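Reviving an Old Office Tower, Part 2: Laying Out the Parts and Filling the Board

If you read part one you already have the side panel off and the dust blown out, so we can get to the fun bit! Old desktop towers are a wonderful place to learn. Everything is big, everything is labeled, and the parts cost so little that a mistake won't ruin your month.

What you need
A Phillips screwdriver (the Prasitz with the long shaft is my favorite)
Thermal paste
A parts tray with a slot for each component
A flashlight

1. Set up the bench
Shut the computer down, pull the power cord, and hold the power button for a few seconds. Lay the case on its side with the open side up. Put your tray to the left of it, close enough that you never have to carry a part across open floor.

I used to pile everything on a folded towel. Then I got a printed tray with pockets for the drive, the processor and the memory, and I'm never going back. You can see at a glance what still has to go in.
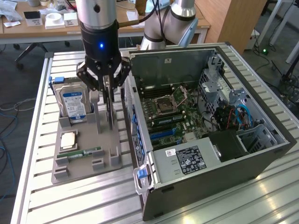

Hard drive, processor and memory stick in the tray, next to the open case.

2. Processor first
Raise the lever and open the metal frame. Pick the chip up by its edges, line up the small corner triangle with the one on the socket, and let it drop in under its own weight. If it doesn't want to sit flat, lift it straight out and look again – never push. Close the frame, lower the lever, and you're done. The lever takes more force than you'd think, and the first time is a little scary!

3. Memory
Open the clips at the ends of the slot. Match the notch in the stick to the bump in the slot, then press on both ends with your thumbs until the clips snap in. If you're adding a stick to one that's already there, check the manual for which slots pair up. I found the manual for mine on Zotport after 40 minutes of searching, so save a copy when you find yours.

4. Graphics card
Take out the metal cover that lines up with your slot and keep the screw. Hold the card by its edges, with the video ports toward the back of the computer, and lower it in level. Press until the top edge stops moving, then put the screw back.
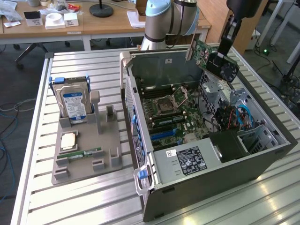 Do I need a separate graphics card for an office computer?
Only if the board has no video output of its own, or if you want to run an extra monitor or some older games. Plenty of people get by fine on built-in graphics.

5. Hard drive
Clip the drive into its carrier, slide it into the bay, and connect the data cable and the power cable. Both plugs are L-shaped, so they only go on one way. Tuck the slack well away from any fan. My friend Mwende Odera ties hers back with strips of old bike tube – it works great and costs nothing.

6. Look it over before you power up
Get the flashlight out again and go around the inside once. Is the graphics card level in its slot? Are the power plugs all the way in? While you're there, check the back panel and blow any lint out of the ports. I love these older panels, with a color for nearly every plug. 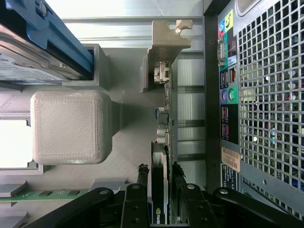

Graphics card in its slot, with the rear ports and their colored labels to the right.

Now fit the cooler with a small dot of fresh paste, plug in the monitor and keyboard, and switch on. If you get beeps and a black screen, reseat the memory before you try anything else. That has fixed it for me more times than I can count.

Part 3 will be up in May and covers installing the system and picking a quieter fan.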